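Table Tops and Grain: Pictures from the Flesine Workshop

Home > Gallery > Tables

Uldis Paju has been making and refinishing tables at the Flesine workshop since he took over the lease from Stojanovska Joinery. This page collects notes on table tops from the past year, with captions by Uldis. Most of the tables are for kitchens and small offices. Prices are on the order page. If you want a top like one of these, give us the name in the caption when you write.

The Valeck kitchen table
Made for a family of five. The top is 70 inches long with a plain square edge. They asked for the legs to be set in from the corners so a bench could slide under each side.

Skancombe reading room
One of four tables for the reading room in Skancombe. The old tops had been sanded too many times and were getting thin near the ends, so we kept the frames and replaced the boards. The frames were stripped and oiled in January.

Drop-leaf, small
A narrow table for a hallway. The leaf is held up by a swing leg. The hinges came from the customer's old table and needed new screws.

Desk top, order 521
A single top with no base. The customer already had steel legs. We drilled pilot holes on the underside to match and sent a paper template along with it.

Round table with center post
This took longer than planned. The first post had a crack that showed up after turning, and we started again with a new blank.

Sewing table
Built low, with a cutout for the machine and an insert that fills the gap when the machine is put away. The insert lifts out with one finger hole at the back.

Pale top, light finish
Some customers want the wood left as close to its bare color as possible. On a pale top the figure is quiet, and you have to get near it to follow the lines.
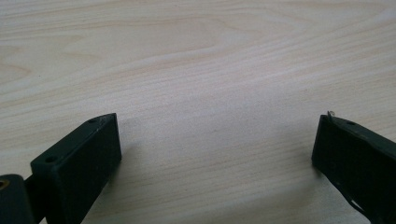 The lines run mostly straight through the middle and open into wide arches and loops toward one side. When we lay out boards like that, we try to keep the arches away from the place where people sit and write, and put the straight grain there. It is a matter of taste. A few people have asked for the opposite, and we are glad to do it.

Care
Wipe with a damp cloth and dry right after. Use a mat under anything hot. A light finish shows rings sooner than a dark one, and small marks can usually be rubbed out with a fine pad along the grain. Do not use spray polish.

Visits
The workshop is open to visitors on Monday from 9 to 4. Parking is behind the building, next to the timber rack. Sample boards are on the shelf inside the door and can be borrowed for a week.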